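**Ticket: fruit into basket, knobbly citrus keeps being refused or dropped**
Opened by: Nazma Uddin
Assigned to: Karthik Dewan
Status: open, waiting on retest

Hello Karthik, sorry to land this on you just before Saturday, but the Fumetti kitchen routine is being awkward again and I'd love your thoughts. 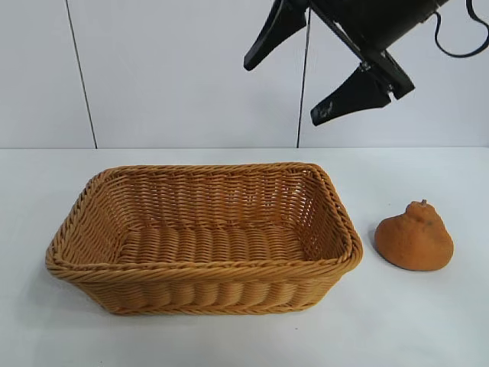
The short version is that round oranges go into the basket quite happily and the ones with a knob on top don't. I ran 60 tries on the knobbly sort and 18 failed. In 15 of those the fingers closed on the knob, lifted, and the fruit swung round and slipped out. In the other three the arm never set off, and the log only said "no stable grasp", which was polite of it but not much help.

Things I've tried so far:

- Restarted the Rusu planner (no change)
- Dropped the closing speed to 400 on the slider, which bruised fewer fruit but took an age
- Turned the fruit by hand so the knob pointed away from the basket (better, though it rather defeats the purpose)

My mum asked me on the phone whether it could put her shopping away yet, and I had to say it depends what she buys!

**Karthik, 10:40**
Morning Nazma, no need to apologise, this is a lovely clear report. I think the planner is taking the highest point as the middle of the fruit. That's fine for a round orange and hopeless for these. Could you set `grasp_height` to `widest` and leave everything else alone? Please put the slider back to where it was too, or we shan't know which change did it.

**Nazma, 14:15**
Done, and what a difference. It goes for the fat part now and I've only had one drop. It did brush the rim of the basket on the way over a couple of times, so perhaps the lift wants to be a bit higher?

**Karthik, 14:30**
Yes, raise it a touch. I'll ask Drovavia whether they saw the same with pears. Let's keep this open until you've had a go with the fruit lying on its side, as I suspect that'll be the next grumble.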